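Claim Denials at a Small Outpatient Clinic
Project report, Medical Office Administration
Andri Moser
June 2026

Background

The Wurkden clinic in Skilavville is an outpatient practice with 8 providers. It sends its claims to insurers through a billing program called Kaufmann. The office manager asked for a student project on denied claims, which had gone up after the practice changed its intake forms in December. My task was to find out why claims were coming back and to suggest changes the front desk and billing office could make without buying new software.

Method

I was given a list of over 1,000 claims with patient names and birth dates removed. From the denied claims I pulled 36 for a close review. For each one I read the denial code, the visit note summary and the intake form, and wrote down where the error first came in. I also spent two afternoons with the billing staff and watched how a claim moves from checkout to submission.

The intake area and the billing office share a back hallway with the supply room. Paper forms are carried down this hallway in folders at noon and at closing. Forms that miss the noon run wait until the end of the day, and some are entered the next morning.

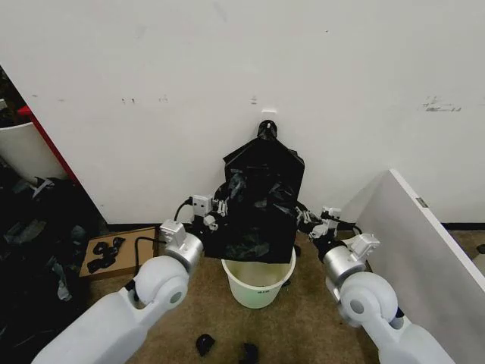
Figure 1. Black garbage bag and small white bucket by the wall.

Findings

The most common problem was insurance information that was out of date. The new intake form asks returning patients only whether anything has changed, and many checked "no" when they had a new plan or a new member number. The old form made them write the number out each time.

The second problem was missing prior authorization. In these cases the authorization had usually been approved, but the number was in a scanned letter and had not been typed into the claim. Kaufmann does not stop a claim when that field is blank.

A smaller group had a procedure code that did not match the diagnosis code. Most of these came from the same printed code sheet at checkout, which had not been updated.

Recommendations

Returning patients should show their card at every visit, and the front desk should compare it with the number on file. The authorization number should be entered on the day the letter arrives. The old code sheet should be removed from checkout and replaced with a dated one.

I also suggest a weekly list of denials sorted by reason. The Brultberg office of the same practice already keeps one in a spreadsheet, and its layout could be copied.

Limits

The sample was small and I picked it by hand, so the results may not hold for all denials. I did not have access to appeals, and I could not tell how many of the claims were later paid.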